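Widad Majali had been promised a sorting robot by April. By 25 Jul 2025 she had a name for it, Brindudico, and 318 dollars' worth of receipts.

"It'll tidy the whole shed," her brother said. He'd said the same about the last one.

She got both hands on the frosted plastic box and thought about what was meant to go in it. A brain, supposedly.

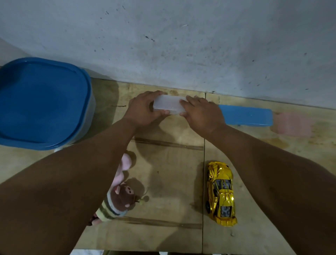 The box, with the bear and the gold car.

The bear was the test load. So was the car. Widad could have put both away herself before he'd found his glasses.

"What colour goes to positive?" he called.

"You wrote the plan."

She looked at the batteries, then the little screwdriver, then the black holder. Page five of the plan said "connect power" and left it there.

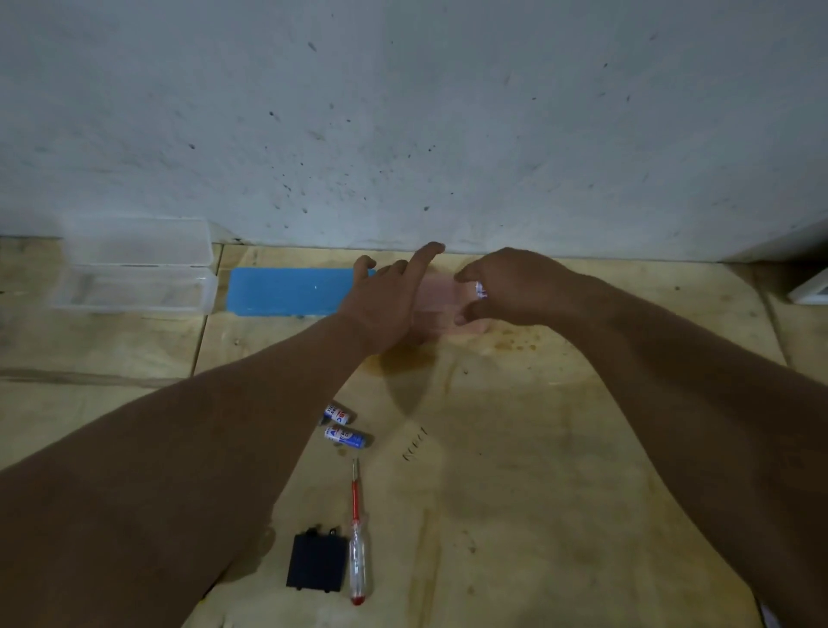 Down on the tiles, with the batteries still out.

"Any movement?" he called.

"Mine," said Widad, and reached for the case again.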